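Ticket: Table reset rule, rack and plate task
Opened: 02/09/2021
Site: Vestdale, table cell 6
Status: Open, waiting for rule text to be approved

Problem as reported

The Telo checker rejects too many runs of the plate task on cell 6. The message is always the same: "start state not accepted". In the last batch of 100 runs it gave this message 34 times. On the other cells the same batch was accepted without remarks. The operators ask if the rule is wrong or if the cell is wrong.

What the rule says now

Our reset rule has been in use since March. It asks for these things before the arm is released:
- The rack stands on the table and does not touch the wall.
- Plates stand upright in the slots, one plate in one slot.
- Any other object for the task is in its own dish, in front of the rack.
- The table is clean.
- The start picture is saved before the arm enters the work area.
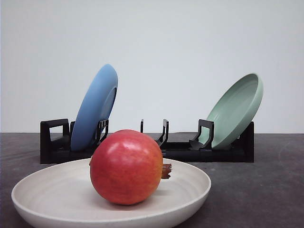
I read the rule again together with the Geerts checklist, which the night shift uses. The two texts do not agree in two places. The checklist says that all plates must face the same way. Our rule says nothing about the direction. The checklist also allows fruit in a bowl to lie in any position, and our rule is silent on this too. An operator who follows only one paper can do everything correctly and still be told by a colleague that it is wrong.

Step 1. Checked the software version. It is the same on cell 6 and on the others. No change made.

Step 2. Loaded the reference file again. Ran 7 resets. The message came back on the second one. So the file is not the cause, or it is not the only one.

Step 3. Asked the Sidby office if the checker looks at the direction of a plate. Their answer: it does not. It compares the table surface with a stored picture and it looks for the outline of the rack.

Step 4. Looked at the table surface through the wrist camera, with the gripper low. The rule says "clean", but it does not say how clean, and it does not say who decides. I think this is the weak point.
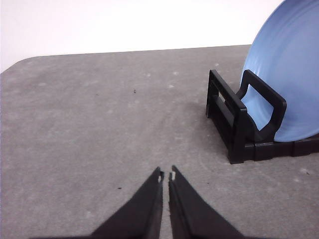 Cell 6, wrist view: crumbs and specks on the table, scuff mark in front of the rack.

Step 5. Wiped the table with a damp cloth, let it dry, and ran 6 resets. All were accepted. I do not want to close the ticket on so few resets. A scuff mark cannot be wiped away like a crumb, so the stored picture for this cell must perhaps be renewed as well.

Proposed change to the rule

Replace "The table is clean" with: "Wipe the whole table before the first run and after every food object. No loose crumbs in front of the rack or beside it. Permanent marks are written in the cell log." Add one line: "Plates may face either way unless the task sheet says otherwise." The arm must be stopped and locked before anybody reaches over the table with a cloth, also when it is only for one crumb.

Please correct the Geerts checklist at the same time, otherwise we will have two rules again.

Next action: full batch on cell 6 with the new text, then compare the number of rejected starts.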